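Chapter 7. Cloth on the Table

Draft for the spring print run, 19 Feb 2021. Page refs still to be checked.

Start with what you have. A table, a cover for it, something else made of cloth, something flat and stiff. That is the whole kit for this chapter. Students who come in from Chapter 6 will want to get straight to the folding, and they should wait. Folding is the second half. First half is looking at how cloth sits when no one has done anything to it yet.

Words you need before page two:

- **drape**: how a cloth falls under its own weight
- **crease**: a line that stays after the cloth is opened
- **ripple**: a soft fold, goes away with a pull
- **face** and **back**: the side meant to be seen, and the other one

Ripples and creases get mixed up every year. Évan Deschamps, who taught this unit before me, made his classes pull the cloth once from the corner and then write down what was left. Good habit. Keep it.

Plain cloth shows its folds best. On a single color all you get is light and shade, brighter on the ridges and darker in the valleys, so you can read the bunching from across a room. A print hides it. Flowers and leaves break up the shadow and the eye goes to the pattern instead.

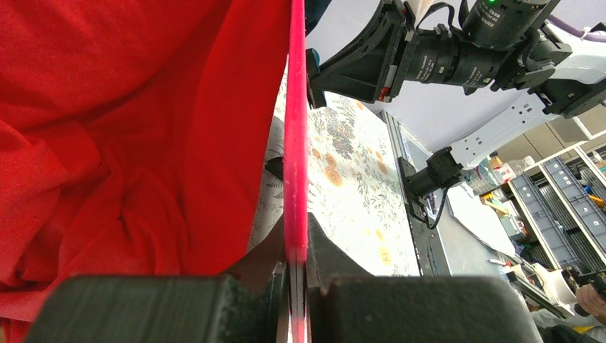

*Household Textiles Section, Hudeck Evening School*

Look at the red cloth next to the flowered tablecloth and try the two side by side. On the red, the wrinkles crowd together in one place, low down, and loosen out elsewhere. Now do the same with the print. Harder. Write down which part of the print gave you trouble, the blossoms or the plain ground between them.

The stiff piece matters too. Anything flat will do, a board, a plate, a bit of card. Pink, green, doesnt matter. It gives you a straight edge to judge the soft stuff against, and in section 7.3 it becomes the folding board. Hold it upright first. Then flat. Cloth laid over a thin edge breaks sharply, cloth laid over a thick one rolls.

**Before you touch anything**

1. Clear one end of the table. Leave the cover on.
2. Put the loose cloth down in a heap. Dont arrange it.
3. Sketch the heap, outline only, 50 seconds.
4. Mark the tightest bunch with a cross.
5. Pull once from the nearest corner and sketch agian.

Two sketches per person, kept in the folder, needed again in 7.5. Pencil, not pen. Blandine Baudry marks these and she wants names on the back.

Cloth sizes: use the 700 mm squares if the cupboard still has them, otherwise any kitchen cloth near that. The Wurnwood cotton is fine. The Barbier blend is too springy for the first exercise, save it for the comparison in 7.4, where springy is the point.

**7.1 Weight and fall**

A heavy cloth makes few folds and big ones. A light cloth makes lots. Take one of each, hold by the middle, let go over the table. Same height both times.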